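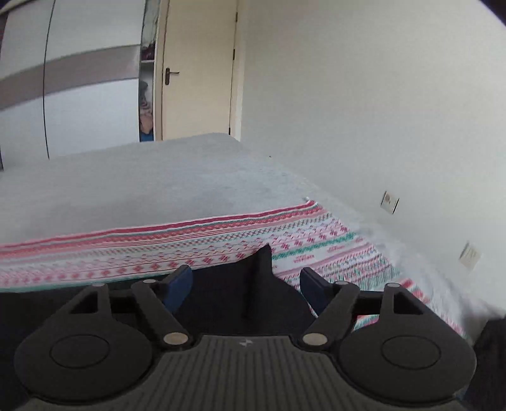 Does bedding weight change how long sleepers take to settle? In the Doratville sample, heavier covers shortened the time by up to 11 minutes.

Figure 2. A bed in a bedroom.

3.2 Settling time
We logged 62 sleepers in August. Room humidity was not controlled – a limit we return to in Section 5. Data were scored with Trikia.

This site uses cookies. Accept | Settings

Related articles
Mattress firmness and waking
Night noise in Drerkesbridge homes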